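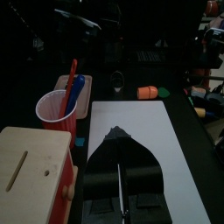
How long can I keep a play set?

Three weeks. Renew by email or at the desk, as long as there's no hold on it. Holds get busy in January, everybody's stuck indoors.

What do I bring back?

Everything that went out with it, all in the tub. Box, cup, utensils, the small loose stuff. The loose stuff is where it goes wrong. Check the contents card before you leave the house, not in our parking lot.

How do I clean the plastic pieces?

Warm water, a little dish soap, rinse, air dry on a towel. That goes for cups, spoons, spatulas, pretend food. No dishwasher please. Ribbed cups hold crumbs and old Play dough in the grooves so use a soft toothbrush. Let everything dry all the way before it goes back in the tub or it'll smell by Monday.

And the wooden ones?

Damp cloth, wring it out hard, wipe, dry right away. Never soak. Painted sides can take a bit more wiping than the bare wood, but go easy on the corners, that's where paint chips first. If there's something sticky inside a slot, fold the cloth over a butter knife and work it through slowly. Don't poke at it with a bare blade.

The knob on my box is loose. Did we break it?

Probably not. Knobs loosen, kids twist them. Don't glue it!! Glued knobs are a pain to get off later. Tape a note on the lid and bring it back like normal, no charge. We keep a jar of spare knobs at the Malstead desk and some of them even match. 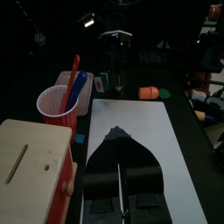

Thiện Phùng
Toy sorting and repairs, Malstead Toy Library

OK the rest of these are mine, they're the ones I get asked at the drop-off counter.

We lost a piece. Now what?

Look under the couch first, then the car seat, then coat pockets. Still gone? Tell us which one. Small pieces (a leaf, a little square, pretend food) are 2 dollars each. Bigger stuff we figure out case by case. If it turns up later bring it in and I'll knock it off your next loan.

Can I replace it myself?

Sure, if it's close. Same size or bigger, no sharp edges. Colour doesn't have to match. Somebody once swapped in a way better spoon and I was not going to complain.

What's the white board for?

Play surface. Lots of our families like a light board on a dark table, small things are easier to spot on it and you can lift the whole mess out of the way at dinner time. Any flat white board works, a cutting board is fine. Smudges come off with a damp cloth. If they dont, try a tiny bit of baking soda.

How should I set it up so it doesn't turn into a heap?

What I do:

Utensils standing up in a cup, handles out. Kids can grab them and, more to the point, put them back.
Wooden box off to the side. It's the heaviest thing so it shouldn't be in the middle where it gets shoved.
Pretend food and little pieces at the back, away from the edge.
Leave the middle open. That's where the playing happens.

Bowls are fine anywhere. Deep one for pretend soup, use it at pickup time to scoop all the small stuff into.
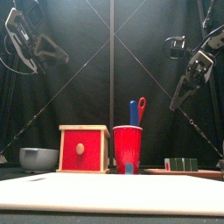
And line the big things up in a row when you're done, bowl, box, whatever else you've got out. Takes a minute and you can see right away if something's missing. Works a lot better than dumping it all in the tub and hoping.

Is it OK to mix sets?

At home, go wild. Just sort before you return. The Sovlow and Horkov tubs are the ones that get mixed up the most, pieces are nearly the same size. Labels are under the lid. If you really can't tell, put the mystery pieces in a baggie and hand it to me.

What ages?

Most sets say 3 and up. Anything small is a choking risk for babies and toddlers so if there's a younger sibling crawling around, leave the little pieces in a closed container on a shelf. Ask for the Eze tub, it's large pieces only.

How many pieces are in a full set?

Some 30, depends on the tub. The card has the real number.

Can I donate old play kitchen stuff?

Please do, we always need utensils and cups. Clean, no cracks, no batteries. Wooden things welcome even if the paint's bad, I can sand. No plush, we have no room. Drop it in the bin by the side door, not on the step, it rains on the step.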